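Putting Bowls Away: A Study of Nesting, Stacking and the Shared Kitchen Shelf

Household Design Practice, Project 2 Report
Nedthorpe campus, December 2024

Background

The shared kitchen on the second floor of our residence hall has one open shelf for plastic dishes. The shelf is not small. It is, however, always full, and in June the pile on it came down during somebody's dinner and rolled under the stove, where part of it may still be. The hall then put up a sign reading PLEASE STACK NEATLY. The sign fell down as well.

Our project asks a modest question: when people put away plastic bowls and cups of different sizes, what do they do first, and could a better shelf nudge them into doing it differently? We were given one semester and a materials budget that covered dishes, cloth and tape. We went over on tape.

What we read first

The course packet includes the Colta storage handbook, which recommends "nesting by descending diameter." This is sound advice for anyone whose bowls all came from the same box. Ours did not, and neither do most people's. A bowl with a steep side will sit in a shallow one quite happily and leave half of its height sticking out, so a nest can be correct by diameter and still too tall for the shelf. The handbook does not cover cups at all. We suspect the authors hang theirs on hooks.

Last year's group on the Skaltelbridge campus looked at a similar problem with pan lids, and their report was useful mainly for its section on mistakes. They let people practice first, and by the third round everyone was tidying for the audience. We skipped the practice round.

Setup

We used plastic bowls and cups in plain, strong colors. Color turned out to matter a lot for note-taking. In our first pilot everything was white, and the notes from that day say things like "put the medium one in the other medium one." After we switched, a note could say "cyan into red" and mean something a week later.

The dishes were spread over a square table under a dark green cloth. The cloth keeps the cups from skating when a sleeve catches them, and it makes light colors easy to pick out. Participants were asked to get everything ready for the shelf, with no time limit and no instructions about order. If they asked what "ready" meant, we said it was up to them, which annoyed almost everyone. 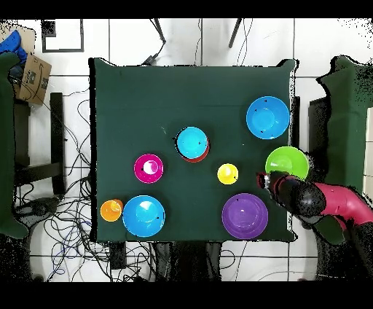

Figure 1. Bowls and cups on the green cloth, with the cyan bowl nested in the red one.

We logged each move on a paper sheet: what was picked up, what it went into or onto, and whether it was later taken out again. A move that got undone was marked with an R, for regret. Across all sessions we logged 435 moves, and the sheets contain a great many Rs.

What we found

The nearest pair usually wins. Most people began with two bowls that were already close together, whether or not they belonged together. Reaching across the table for the largest bowl is the sensible opening, and it was rare. People who did start with the largest bowl finished with hardly any regrets and tended to look pleased with themselves.

Color gets in the way. Several participants paired the dishes by shade, putting blue with blue, before considering size. One sorted the whole table into warm and cool colors, stepped back, and then remembered about the shelf.

Cups are left until last. They were pushed to the edge of the table, moved again to make room, and finally dropped together into whatever bowl was on top. This works fine until someone wants that bowl. The alternative, cups inside cups, sounds tidy but the small ones can jam, and we spent part of one afternoon freeing a cup with dish soap.

The trial shelf

We built a cardboard insert for the shelf, based on a divider Jatoi sells for desk drawers. Ours has a wide bay for bowls and a narrow one for cups, with a line marked on the back wall at the height where a stack starts to lean. The line did more than the dividers. People stopped at it without being told, and a few took the top bowl off again and started a second pile. The cup bay mostly collected teaspoons.

Limits

Our participants were all students, and many of them live on the floor with the shelf, so they came with opinions. Real dishes are also washed in between, and a damp bowl sticks in a nest in a way that a dry one does not - we only tested dry. Finally, cardboard does not enjoy a kitchen. The insert had gone soft along the bottom before we took it out.

Next steps

We would like to remake the insert in something wipeable and leave it in place for a full semester, with the height line painted on. We would also make the cup bay too shallow for teaspoons. The hall has asked for the shelf back in the meantime.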